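5/2/18 – camera comparison for the perception car, Tolell against Plisitz

Both cameras were mounted behind the windshield on the Alarcón bracket, one after the other, with the same cable and the same logger. I wanted to run them in parallel, but the second port of the logger is still giving errors, so it was two separate drives over the same loop. The light was not identical, and this must be remembered when somebody reads the numbers.

Settings: automatic exposure on, gain limit 18 dB on both, no filter. I recorded 3153 frames with the Tolell. With the Plisitz I stopped by hand at 3000. The first 35 frames of each recording I removed, as the exposure is still moving there.

The Tolell holds the bright side of the sky less well. Where a tree stands against it, the branches become one dark shape and the detector gives a box which is too wide. In the shade under the trees it is better than the Plisitz, with less noise on the asphalt. For the signs I have mixed results. The yellow and white priority sign at the junction is found early by both. The round one with the red border, farther back at the bend, is found as "sign", but the class jumps between three values until we are quite near. Street-name plates we don't use, so I did not look at them.
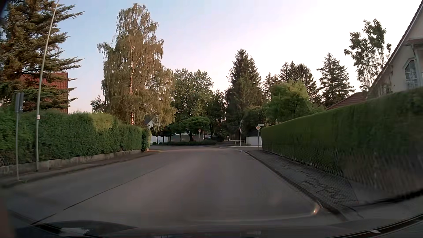

One colleague read the draft of this page and objected that I am comparing two exposure controllers and calling it a comparison of cameras. With fixed exposure, the remark went on, the Tolell would possibly lose its advantage in the shade, and then the price would decide.

I think this is correct. I will repeat the drives with fixed exposure, in two steps, and keep the automatic runs only as reference.

Reflections of the dashboard are a problem independent of the camera. At the bottom of the view they lie over the road surface, and the free-space estimate makes small holes there. For now I masked the lowest rows in both recordings, with the same mask. A black cloth should help more. I asked for one in October and it was never ordered, I will buy it myself.

To do:

- second port of the logger, try with the short cable
- repeat the Pena loop, fixed exposure, both cameras
- check if the Plisitz driver really respects the gain limit – the log shows only the requested value
- tighten the bracket, it has some play on the left screw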